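Mounting a wrist camera on a two-arm bench setup

Most guides to wrist cameras start with the bracket. I'd start by asking whether you need one. A fixed camera on a pole is cheaper, doesn't drag a cable through every joint, and stays where you put it. We ran the Clunska arms with only a fixed camera for months, and for stacking blocks it was fine. It stopped being fine when the arm itself got between the camera and whatever it was picking up.

What you need

Two small board cameras with short USB leads
Two brackets, printed or bent from flat bar
M3 screws and thread locker
Hook-and-loop strap, not zip ties
A bowl or cup in a bright color

Step 1. Pick the angle before you print anything

Tape the camera to the wrist and look at the live picture. You want both fingertips in view, with the gap between them near the middle. The bracket file that gets passed around, the Sheehan one, points too far down. Eoin Flanagan printed it twice before he believed me. Tilt it up until you can see past the fingers to the table.

Step 2. Route the cable

Leave a loop at each joint and strap it loosely. Move the joint by hand to both ends of its travel. If the cable goes tight anywhere, start over. Kestava claims its leads are good for 2,000 bends. Maybe so, but I've killed one in an afternoon by pinching it.

Step 3. Lock the focus and exposure

Autofocus will hunt every time the fingers open or close. Turn it off and focus on a spot just beyond the fingertips. Fix the exposure too, especially under shop lights.

Step 4. Check it with the other arm moving

This is the step people skip. Set the bowl by the fingers and run the second arm through a slow move, then a quick one, with the first arm parked. Save the pictures and look at them one at a time. At speed, the far arm turns into a dark streak while the bowl and the fingers hold still. 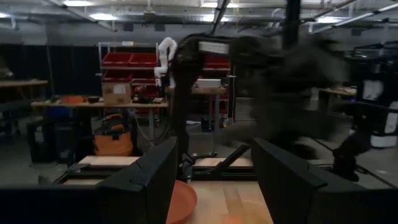

If your software has to know where the other arm is, don't ask the wrist camera. Read the joint positions. Finbarr Ó Flaithearta swears a shorter exposure fixes the blur, and it does help, but then the picture gets dark and grainy and you're off buying lamps.

Step 5. Recheck after a week

Brackets creep. Compare a new picture with your first one, both taken with the arm parked in the same pose. If the fingertips have shifted, tighten the screws and calibrate again.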